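Stirkov Skills Room - Suturing Gallery

Home > Courses > Suturing > Gallery

The pages in this gallery go with the suturing part of the Stirkov course. They are meant for people who have booked a place and want to know what the work looks like close up, and for those who have been already and asked to see the stitching again. Faustino Barrera chose the pictures and wrote the notes on technique. Click on a picture for the larger version.

The exercise is the same for everyone. You close a straight cut with interrupted stitches, each one tied and trimmed before the next is started. Interrupted stitches take longer than a running stitch but each stands on its own, so if one knot slips the others still hold. The course handbook gives 30 minutes for the whole line. Most people go over that the first time and are not marked down for it.

Before you look at the pictures it may help to have the order of work in mind:

Pass the needle through both edges at the same depth.
Draw the thread through until a short tail is left.
Make the first throw and lay it flat.
Make the second throw in the opposite direction.
Add a third if the thread is slippery.
Trim, leaving ends long enough to find again.

The first picture shows the thread between the two instruments.

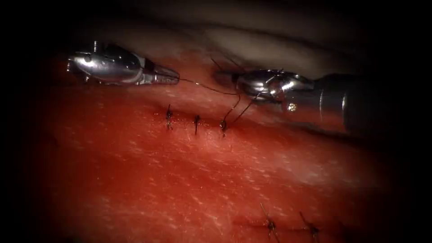 Three interrupted stitches along the closed wound line, with the thread held between the two instruments.

The spacing is worth a look. The stitches sit at fairly regular intervals and the seam between the edges is thin. People tend to crowd the first two stitches and then leave a wide gap further along when they see how much is left to do. If you find this happening, put the next stitch halfway along what remains and work either side of it.

Look at the thread as well. It has a slight droop between one set of jaws and the other. A thread pulled straight puts load on the tissue and on the last knot, and it is easy to do this without meaning to, as you have to judge the tension by eye. Watch the edges of the wound. If they pucker or turn pale as you pull, you have gone too far. Let some thread back and lay the throw again.

Keep both sets of tips in view while you do this. If one of them drifts out to the side, stop the other hand until you have found it.

The second picture is much closer and shows one set of jaws, with loose thread on either side. 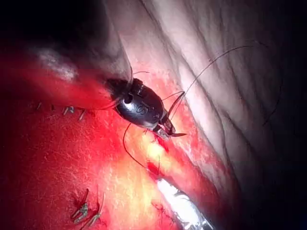
Close view of the narrow black jaws, with one strand rising across the pale fold and another hanging in a loose loop over the red tissue.

Loose thread is the main cause of trouble at this stage. Black thread shows up well against a pale surface and against bright red, but is soon lost where the light falls off towards the sides. When you have a loop you are not using, lay it somewhere bright and leave it there. Do not try to tidy it with the same instrument that is holding the working end.

Note how slim the tips are. The upper one comes to a sharp point, so take care how you turn the jaws when they are near the surface. Open them only as far as you need. A wide opening picks up thread you did not want, and then you have two loops to sort out instead of one.

Glare is the other thing to get used to. Moist tissue and polished parts both throw back the light, and a white patch can hide a strand completely. A small change in the angle of view will usually bring it back.

Notes for people attending

The suturing session starts at 9.15 in the morning. Please read section 33 of the handbook beforehand, as the knots are not taught from the beginning on the day. Practice thread for use at home is supplied by Kurkico and can be collected from the desk. Any colour will do, but black or dark blue is easiest to follow.

The full picture library now has 3,902 items, and those from the December course are still being sorted. To find more on this subject, search under "interrupted" or "knot tying". The Sfakianakis set covers the running stitch and has its own page.

Previous gallery: Needle handling
Next gallery: Running stitch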